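3.2 Table layout and the steamer
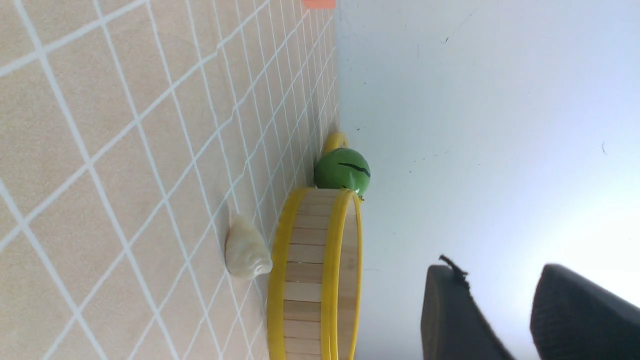

Figure 2. Bamboo steamer with yellow rims and a green ball on the gridded tabletop.

Why does a steamer basket need a lid? To hold the steam round the food, so the top layer cooks at the same pace as the bottom one.

Layout kept simple. Beige top, white grid lines, pale wall behind. Positions were read off the grid by eye and written down by Grewal, then typed into the Plotata sheet the same evening. Tidying task: round things first, flat things after. Steamers were the awkward ones, people wanted to put small items inside them and we had not said wether that was allowed. It was allowed from session 2 onwards (see 3.4). Of the 500 placements logged, nearly 40 had to be re-entered becuase the row and column were swapped. Remaining entries checked against the Vashisht list of kitchen items, names shortened where too long for the sheet.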